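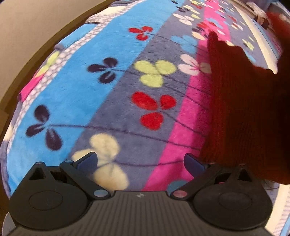

Fleece blanket with striped flower pattern.

4. Washing fleece on your Bratu

I wash a lot of fleece, so I'm picky about this part!

1. Shake the blanket outside (lint clogs the filter fast).
2. Turn the dial to Delicates and set 30... no wait, that's the old model. On the Bratu it's 37 minutes, cold.
3. Add half a cap of liquid soap. Skip the softener, it mats the pile.
4. Press Start and hold until it beeps.

Note: if the drum thumps, pause and spread the load out.

Caution: never tumble fleece on High. I hang mine over two lines overnight.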